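Teleop demos: one arm or both for a shelf task?
Started by wshezi, Feb 2, 2025

wshezi
I'm recording demos for a tidy-the-cups task on a two-arm table. Cups go on top of a small shelf in the middle. I drive both arms from leader arms at the desk. My question is whether to use both arms in every demo or let one sit still when the cup is on the other side. My first policy was trained on one-arm demos and it keeps reaching across the shelf with the wrong arm.

pralt_ton
Both, but only when the task needs it. If you move the idle arm just to have it doing something, the policy learns the fidgeting. Park it in the same pose every time with the gripper open.

baloyi_k
I don't agree about the same pose every time. I did that for a month and the thing fell apart whenever the parked arm started a little off. Vary the park pose by a few inches. Also, what do your cups look like? Clear ones gave me more trouble than anything else.

wshezi
Two mugs and a glass. Setup with the right arm holding the glass next to the shelf:

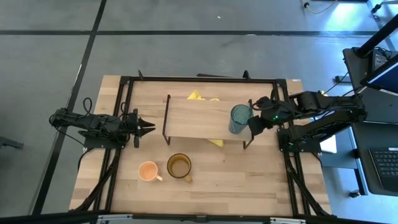
Reply #5
irnivetti
The glass is see-through with a blue tint and the one mug is clear amber, so I'd record more demos with those than with the white mug. I'd also move the yellow cloth around or take it out. If it stays under the shelf in all your demos, the policy may use it as a landmark.

Reply #6
pralt_ton
Agree on the cloth. For the glass, slow down before you let go. I hold still for up to 3 seconds over the shelf and then open the gripper. People driving by hand tend to release while the arm is still moving, and the copy is always worse than the original.

Reply #7
baloyi_k
Three seconds is too long. You get a pile of frames where nothing moves and the policy stalls there. Half a second is plenty, or trim the pauses afterward.

Reply #8
wshezi
Thanks. I'll vary the park pose, move the cloth between demos and keep the pause short. Will post success rates in March.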